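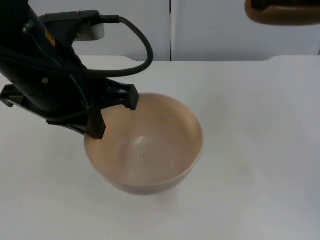

*읽는 시간 1분 · 2020. 8. 18.*

## 성운을 보러 Gresgate 언덕에 다녀왔어요

한여름 밤하늘은 늘 습기 때문에 뿌옇지만, 어젯밤만큼은 정말 맑아서 오래된 망원경을 차에 싣고 Gresgate 언덕까지 올라갔답니다. 집에서 3시간이나 걸리는 길이라 출발 전에는 꽤 망설였는데, 도착해서 고개를 드는 순간 피곤이 싹 가셨어요!

먼저 궁수자리 쪽 석호성운을 찾았어요. 사진으로 보던 분홍빛은 눈으로는 안 보이고 희끄무레한 얼룩에 가깝지만, 저는 그 얼룩이 참 좋아요. 그 안에서 지금도 별이 태어나고 있다고 생각하면 괜히 마음이 뭉클해지거든요(나이가 들어서 그런가 봐요). 10분쯤 들여다보고 있으니 어둠에 눈이 익어서, 가운데를 가르는 검은 띠도 어렴풋이 느껴졌어요.

토성도 잠깐 봤는데 고리는 언제 봐도 반갑네요. 내려오는 길에는 Gistcombe 휴게소에 들러 뜨끈한 우동을 한 그릇 먹었고요. 11월에는 오리온 대성운을 보러 Dromville 쪽으로 가 볼까 해요. 그때는 장갑을 꼭 챙겨야겠어요.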